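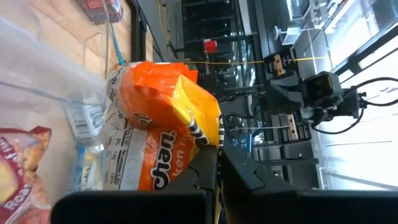
So why did the arm stop dead in the middle of a pick? A loose connector at the wrist, after I'd spent two days blaming my own code.

I was running the snack packing routine, which we call Triretti (Florin Toma's name, don't ask), and on run 20 the left arm froze with a bag in its grip. No error on screen, nothing. I hit the stop button and then did the dumb thing — I reached in and tugged at the bag. The arm woke up and jumped, maybe an inch, right by my knuckles. No harm done, but wow, did I yell!

Chaimae Mansour came over and wiggled the wrist cable, and the signal dropped out 7 times while she watched the log. The stop button had cut the motion command but left the motors powered. We'd wired it that way in June and forgotten.

It cuts power now, and both arms have new connectors with proper clips. Hands stay out until the light is off, me included. I still owe Chaimae lunch, and Triretti is back up to run 12.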